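Spending my Saturday at the long-term investment evening that is now a long-term investment morning, on a laptop, in my kitchen. Will post as I go. Typos are mine

1/ Topic is whether Illisbridge should get its own regional development bank or keep borrowing through the Giltavport fund. Panel of three. No slides so far, bless them

2/ Opening speaker: the region has plenty of savings. They sit in deposits. What's missing is anything that turns a five-year deposit into a 20-year loan for a water main. Fair enough, heard it before, still true

3/ Figure they keep coming back to is 272 million. That's the pipeline of projects the region calls "ready." Ready meaning permits done, money not done

4/ Someone in chat asks who decided they were ready. Moderator skips it. Asking again

5/ OK answered. The municipalities self-report. So 272 is a wish list with permits. Not nothing! But write it down that way if you're quoting it

6/ Now the machinery makers. Their case: banks lend against buildings, and won't lend against tooling or software or people who know how to use either. Payback on a new line is ten years, the loan they get offered is 3 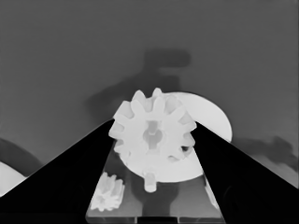

Namitz Watcher replied: three years is generous, we were offered two and a personal guarantee. The fund never even called back. If a new bank uses the same credit desk it'll be the same answer with a nicer logo.

7/ That reply is the point the panel is walking around. New institution, same credit people? I asked. Answer was "staffing is a later stage." Hm

8/ Second speaker is from the Giltavport side, much more careful. Says the fund isn't slow, it's small. Says it turned down good projects last October purely on its exposure limit. Would like to see that list

9/ Her fix: skip the new bank, raise the limit, let the fund issue longer bonds. Cheaper, quicker, no new building with a lobby

10/ Counter from speaker one — the fund answers to four regions and Illisbridge is the smallest. Raise the limit and the extra room goes to whoever has the biggest port. Some heat here finally

11/ Pension money. Always gets to pension money. Tatlı (the pension manager, not the bakery, I had to check) would buy 20-year paper if it were rated and if there was a gaurantee on the first loss. Both ifs are large

12/ Who takes first loss? Region does. Meaning taxpayers do. Credit to the third speaker for saying it in plain words while the other two said "public anchor"

13/ Coffee break, ten minutes. Mine's been cold for an hour

14/ Back. Long bit on state aid rules which I'm not going to try and squeeze into posts. Short version: a promotional bank can go where the market doesn't. It has to show the market doesn't. Showing it takes a study. Study takes a year

15/ And the study has to be redone if the mandate changes, so they'd better get the mandate right first time. Suggested mandate at the moment: water, energy refits, small manufacturers, "and innovation." That last one is doing a lot of work

16/ Question from a Namitz councilor: would we get a branch? Answer: no branches, it would lend through existing banks. Councilor not happy. The existing banks are what Namitz has been complaining about the whole time

17/ On-lending is the bit I'd press on. If the local bank keeps the relationship and takes a slice of the risk, it'll pick the customers it already likes. All three agreed that's a danger. None had a cure. One said "reporting"

18/ Bit I didn't know: only 74 firms in the region have ever applied to the fund. Ever. So either no demand or no one's heard of it. Panel split on which, I'd guess the second, I talk to owners most weeks and they look blank
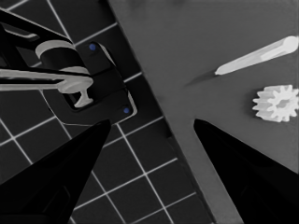 19/ WHERE IT LANDED

Draft proposal goes out for comments. Both options stay in it, new bank and bigger fund, costed side by side. I'd wanted that from the start so ok, good

20/ Costing covers startup and ten years of running. Does NOT cover what happens if the first-loss piece gets used. Asked for it to be added, was told "noted"

21/ My view, for what it's worth. Raise the fund's limit now, ring-fence a share for Illisbridge, do the study meanwhile. If the study says there's a gap, build the bank. Doing it the other way round means paying a board before there's a loan book

22/ Several people asking for the recording. Organizers say it'll be up with the May 15, 2021 papers, same page as the invite. Chat won't be included which is a shame, the chat was better than the middle hour

23/ Correction to 10: the fund answers to five regions, one joined late. Sorry, typing fast

24/ If your firm is one of those that applied, yes or no, I'd like to hear how long it took and what term you got. DMs open. Going to make lunch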